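Moving a 14-host cluster off shared storage: stretch the old array or go hyperconverged?
Storage and Virtualization > Design and Architecture

rackmount_ed
26 August 2020
We have 14 hosts attached to a pair of Tekix arrays over Fibre Channel. 485 VMs, nearly all Linux, a handful of large databases. Support on the arrays ends in November and the renewal quote is high enough that management has asked for alternatives. Two are on the table:

1. Extend support on the arrays for one year and add a shelf.
2. Move to Mullow, the hyperconverged stack from Jododell, on new nodes.

Usable capacity today is 183 TB and we are at 76 percent. Read/write mix is close to even. Networking is 10 GbE on the host side, two ports per host, no spare switch ports to speak of.

Looking for input from anyone who has run Mullow under mixed database load. I have the vendor's sizing sheet and I don't trust it.

postquorum
You are right not to trust it. The sizing sheet assumes dedupe and compression ratios that you will not see on databases with encryption at the application layer. Set both to 1:1 and see what the node count does.

Second point: two 10 GbE ports per host is not enough if storage replication and VM traffic share them. It will run. Then a node drops, rebuild starts, and write latency on everything goes up until it finishes. Budget for 25 GbE and count the switches as part of the storage cost, or the comparison is meaningless.

lun_masking
Disagree on the network. We have Mullow on 10 GbE at two sites and rebuild throttling works fine if you set it. The default is too aggressive. Lower the rebuild limit and accept a longer window.

What bit us was the cache tier. The version we started on did not rebalance cache after a drive replacement without taking the node into maintenance mode. Check the release notes for whichever version they are selling you.

postquorum
A longer window is a longer period with reduced redundancy. With two-way replication and a throttled rebuild you are one drive failure from restoring out of backup. What replication factor are you running?

lun_masking
Two-way for general purpose, three-way for the database group. The throttle only applies to the general group. I should have said that.

postquorum
Then we mostly agree, but three-way on the databases changes the capacity math a lot. OP needs to know that before comparing prices.

rackmount_ed
Noted. I reran it with 1:1 ratios and three-way for databases and it adds four nodes. Nobody here had priced that.

The databases are the part I'm least comfortable with. Has anyone kept the array for those and moved the rest?

t.shimada
Yes. We did the split. General VMs went to Mullow, databases stayed on the FC array, and the smaller array that was freed up became the replication target. Notes:

– Keep the two clusters separate. Do not present FC LUNs to hyperconverged nodes. It is supported on paper, but every ticket we opened bounced between two vendors.
– Cold migration for anything with raw device mappings. We converted those to regular virtual disks first, one at a time.
– Check your backup proxies. Ours used SAN transport, which does not exist on the new side. They fell back to network mode without raising an alert and the nightly window doubled.
– License count. Postma backup is licensed per socket at our site, so running both clusters in parallel meant buying sockets for the overlap period.

If you do this, extend support only on the array you are keeping. Our account rep's first quote covered both.

Toshio Shimada

cold_aisle_dan
Contrary opinion. Option 1 and do nothing else for a year. You have 24 percent free and a system your team already knows. A migration with a November deadline, starting at the end of August, with hardware lead times as they are now, is how people end up running production on an unsupported array AND a half-built cluster. I would put the money into the support extension and use the year to do a proper proof of concept.

The split design has merit but it also means two storage platforms to patch, monitor and staff. How many people are on your team, Ed?

rackmount_ed
Three, one of whom is mostly networking.

cold_aisle_dan
Then I'd say it again, louder.

lun_masking
Dan's argument holds if the extension price is reasonable. The first post says it isn't. Third-party maintenance is a middle option. You lose firmware updates, but on an array that old there won't be many. Get a quote before ruling anything out.

postquorum
Third-party maintenance is fine for drives and power supplies. Controller faults are a different matter. Ask where the spare controllers are physically stored and what the response time is to your address. Get it in the contract.

t.shimada
Agree with the above. Also, whichever way you go, capture a baseline now. Two weeks of per-VM latency and IOPS at the shortest interval your tool supports. We only had hourly averages and they hid the batch peaks completely. My sizing scripts are in the attachments on my profile page.
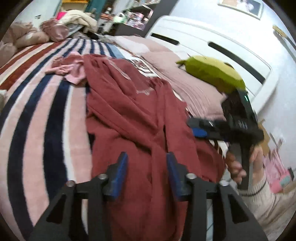 Red top, striped blanket.
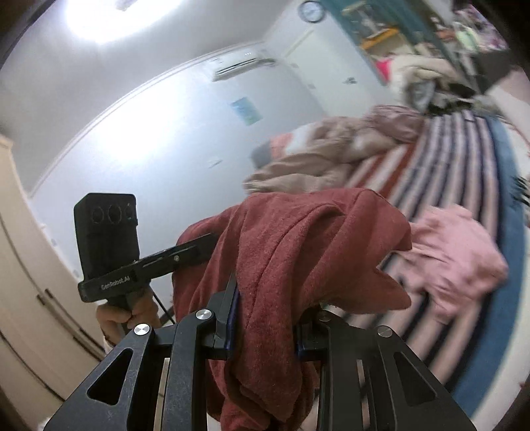 The baseline script writes one CSV per host. Merge them before you sort, otherwise VMs that moved between hosts during the capture show up as two entries with half the load each. Use the 95th percentile for sizing and look at the maximum separately. If the maximum lines up with the backup window, deal with the schedule before buying hardware for it.

rackmount_ed
Got the scripts, thanks. Capture is running on all hosts at 20-second intervals. I had to raise the statistics retention on the management server first, otherwise the samples roll off after an hour.

I've also asked for a third-party quote with controller location and response time in writing, and a separate quote from the manufacturer for the larger array only.

cold_aisle_dan
Good. Make sure the quote for the one array lists the shelves by serial number. Ours left one out and we found out when a drive failed in it.

postquorum
When you have the baseline, post the write percentage for the database group by itself. An even mix across 485 VMs tells you very little about those. If the databases are write-heavy, I'd leave them on FC and stop considering three-way replication for them at all.

rackmount_ed
Will do. Capture needs to cover month end, so it will be a couple of weeks.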